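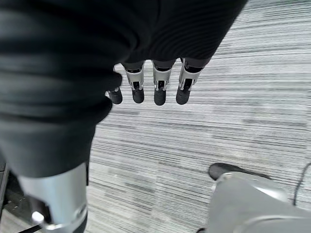

*Black ribbed knit and robotic fingers.*

Electronic duo Rilla will put their second album, *Drillon*, back on vinyl in October, the label Dalsgaard announced on February 3, 2025. The record has been out of print since its first run sold through, and used copies have gotten expensive.

The new edition is a double LP cut from the original tapes. It adds two songs left off the first pressing, "Prasard" and a slower take of the title track, and runs around 42 minutes per disc. 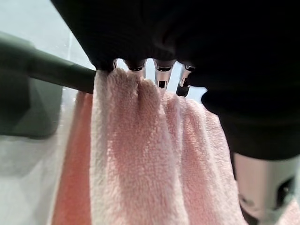

*Metallic fingertips on a pink terry-cloth towel.*

Dalsgaard is also making a 7-inch single of "Prasard" for mail-order buyers. The sleeve art stays the same, with new liner notes on the inside. No digital version of the extra songs is planned for now. 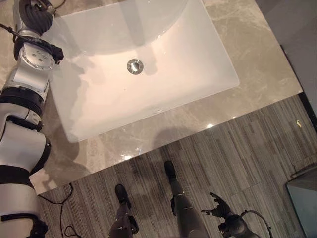
Kolbrún Hviid wrote in to say that the old pressing was always too quiet on side two, and that she will buy the new one only if that has been fixed.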